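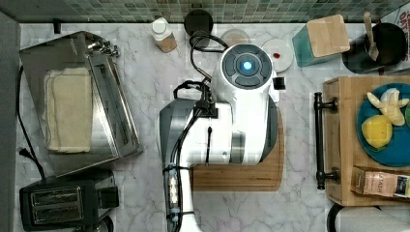
Flunuseo Releases Stila 3 Water-Based Finish for Bamboo and Wood Kitchen Goods

Two-part finish cures at room temperature and is supplied in three sheen levels

2023-09-27

Flunuseo, a maker of coatings for household wood goods, today released Stila 3, a water-based finish for bamboo and hardwood cutting boards, serving trays, salad bowls and utensil handles. The product replaces Stila 2, which will stay on the price list until current stock is used up.

Stila 3 is a two-part finish. Part A is a water-borne resin. Part B is a hardener added at a ratio of ten to one by weight. Once mixed, the finish has a working life of four hours at 68°F. Material left in the pot after that point should be thrown out, even if it still looks thin enough to spray.

The finish can be sprayed, wiped or applied by dipping. For spraying, Flunuseo recommends two thin coats with a light sanding in between. For dipping, one coat is enough on bamboo, while open-grained woods such as oak and ash normally need two. Parts can be handled after 90 minutes and stacked with paper between them after 16 hours. Full cure takes seven days at room temperature. No oven is required, although shops that have one can shorten the stacking time by holding parts at 110°F.

Changes from Stila 2

The main change is in how the finish behaves on end grain and along glue lines. Bamboo boards are built up from many narrow strips, and the strips take up water at slightly different rates. With Stila 2, some customers reported a fine white line along the joints after repeated washing by hand. The resin in Stila 3 has a smaller particle size and goes deeper into the strip edges before it sets.

Flunuseo tested the new formula on 1,232 bamboo coupons at its laboratory in Bedoya. Each coupon was put through repeated cycles of warm soapy water, a rinse and forced-air drying. White lines were found on 293 coupons coated with Stila 2 and on 11 coated with Stila 3. The two groups were equal in size and were cut from the same lots of board stock. Coupons were checked by eye under a fixed lamp at the end of the test, and by two readers working separately.

"The joint was the weak point, and we knew that from returned boards well before we had the test data," said Arnulfo Cárdenas, technical director at Flunuseo. "We tried a thicker film first. It hid the line for a while and then peeled. Going to a finer resin took longer to get right but it let us keep the film thin."

The new formula also has less smell during drying. Solvent content has been cut, and spray booths set up for Stila 2 can be used without changes to the filters. Spray tips should be one size smaller than those used before. Lines must be flushed with clean water before the changeover, as the two hardeners do not mix well and will form soft lumps if they meet in the hose.

Limits of use

Stila 3 is not meant for boards that will go in a dishwasher. It is not a stain and will darken pale bamboo only slightly. It should not be put over mineral oil, beeswax or any other wax. Boards that have already been oiled must be sanded back to bare material on all faces, including the edges and the inside of any hand holes or juice grooves.

Knife marks will cut through the film, as they do with any clear finish of this type. The cut fibers can be sealed again by sanding with 320-grit paper and wiping on one coat. A repair guide is included with each order and may be copied and passed on to retail buyers.

Trial use

Flavby, a producer of bamboo boards and trays, ran Stila 3 on one of its two finishing lines starting in July. The line handles 800 boards per shift. According to Flavby, the rate of boards set aside for refinishing fell during the trial, with most of the remaining rejects coming from dust in the first coat.

"We had to slow the conveyor for the first week while we worked out the tip size," said Yeison Condori, finishing manager at Flavby. "After that it went back to normal speed. The second line will change over when we finish the old hardener."

Flavby has since moved the sanding station further from the spray booth to deal with the dust.

Packaging and supply

Stila 3 is sold in matte, satin and semi-gloss. All three can be mixed with one another in any amount to reach a sheen in between. Pack sizes are one gallon, five gallons and a 55-gallon drum for Part A, with Part B supplied in matched containers. The five-gallon kit in satin is priced at $419. Prices for drums are given on request and depend on yearly volume.

Both parts must be kept from freezing. Unopened containers keep for 12 months from the date on the lid when stored between 50°F and 85°F. Part B reacts with moisture in the air and should be closed again right after use – a skin on the surface means that the container has been left open too long and the contents should not be used.

Orders placed for Stila 2 before today will be filled as written unless the customer asks for a change. Data sheets, safety sheets and sample panels on bamboo, maple and walnut can be requested from the Flunuseo sales desk.

About Flunuseo

Flunuseo makes clear and tinted finishes for kitchen goods, toys and small furniture. Its laboratory and mixing plant are in Bedoya.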